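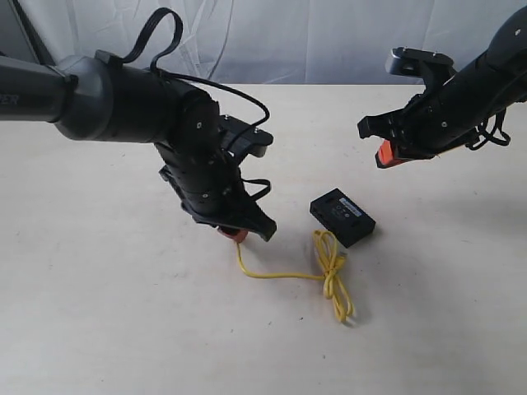 *La pinza izquierda con un extremo del cable amarillo; la derecha, abierta, a un lado de la caja negra.*

Llevo unas semanas probando el kit de dos brazos de Sestau y ya tengo una opinión bastante formada. Lo compramos a medias Itsuki Uchida y yo, con la idea de usarlo para tareas pequeñas de mesa: coger, girar, enchufar. El kit trae los dos brazos, las pinzas paralelas, los soportes y el programa de control, que se llama Hoshino.

El montaje me llevó 6 horas. El manual está bien hasta el capítulo de los soportes de las muñecas, donde faltan dos dibujos y hay que deducir qué tornillo va en cada sitio. Escribí al servicio técnico y me contestó Jacqueline Bouvier al día siguiente con un PDF corregido. Eso lo apunto a favor.

Las almohadillas de los dedos, de un rojo anaranjado, son lo mejor del conjunto. Sujetan un cable fino sin aplastarlo. Lo peor es el cableado de los propios brazos, que hace bucles junto a las muñecas y obliga a pensar cada trayectoria con margen. Sestau vende unas guías aparte por 200 euros. Me parece caro y de momento no las he pedido.

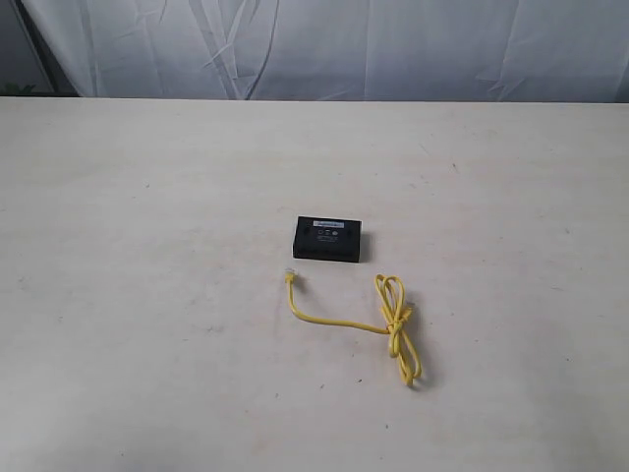
*Tiempo de lectura: 2 minutos*

La prueba que más he repetido es la del cable de red: una caja negra pequeña, un latiguillo amarillo enredado en bucles y la mesa despejada alrededor. Hay que coger un extremo, orientar el conector y llevarlo hasta la caja. Parece sencillo, pero el conector es transparente y Hoshino lo confunde con la mesa, que es clara. Con el plástico opaco no tengo ese problema. Shota Hirano me recomendó bajar la luz lateral y algo mejoró – no lo suficiente para dejarlo sin vigilar.

También he notado que la calibración se pierde si se apagan los brazos durante la noche. Recuperarla son 5 minutos, siempre con los mismos pasos. En el foro dicen que lo arreglarán en la versión de enero.

El kit completo cuesta alrededor de 1000 euros más que el de Skodanham, que también tuve en casa. A cambio, los brazos tiemblan menos al parar y las pinzas abren más. Para mover piezas rígidas yo me quedaría con el barato. Para cables prefiero este, aun con lo del conector.

Me queda por probar el modo de enseñanza manual, que Itsuki ya ha usado y dice que va lento. Cuando tenga resultados los pondré en otra entrada, junto con el archivo de configuración.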